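How Does a Robot Know It Is Holding an Orange?
Gaver's Young Makers pages, written by Aoife Phelan

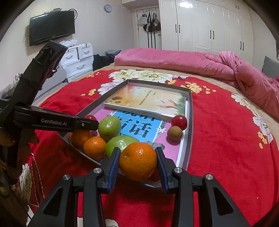
An orange held between two blue ribbed pads, with more fruit in the tray behind.

Pick up an orange. You did it without thinking very hard. Your eyes found it, your arm moved towards it and your fingers closed until it felt safe to lift. For a robot, each of those jobs has to be written down in software. Software is the set of instructions that a computer follows.

Finding the orange

A computer gets a picture as a long list of numbers. Each number says how bright or what colour one tiny dot is. There is no word "orange" anywhere in the list, so a program has to work out which dots belong together.

This part is called perception. It can be tricky. Look at the fruit in the tray and you will see that some pieces are partly hidden behind others. You know that a hidden orange is still a whole orange. The program has to learn that from examples.

Colour helps, but it is not enough. The blanket under the tray is red, and so is some of the fruit. If the program only searched for red, it might try to pick up the bed!

Learning from people

One way to teach the program is to show it how people do the job. A person holds a gripper in their hand and uses it to pick things up, while a camera records what happens. The recordings are then given to a learning program called Stilau.

Stilau was given 3,056 recordings to learn from. After each round of practice it is tested on 50 new ones that it has not seen before. Eamon Costello, who looks after the tests, says new ones matter because a program can do well on old recordings just by remembering them.

Planning the move

Once the program has found the orange, it has to choose a path to it. This is called planning. A straight line is the shortest path, but there might be an apple in the way. The planner tries lots of paths inside the computer first and throws away any that would bump into something. It keeps the best 3 and picks the smoothest.

Squeezing just enough

The last part is called control. If the jaws close too little, the orange drops. If they close too much, it gets squashed. The control program checks the grip again and again, and makes a small change each time.

Try it yourself

You need a friend, a tray, 8 pieces of fruit and a pair of kitchen tongs. Close your eyes and hold the tongs. Your friend is the perception program and tells you where to move, using only the words left, right, forward, back, up, down, open and close. Then swap over.

Words to remember

Perception: working out what is there.
Planning: choosing how to move.
Control: making the move and correcting it along the way.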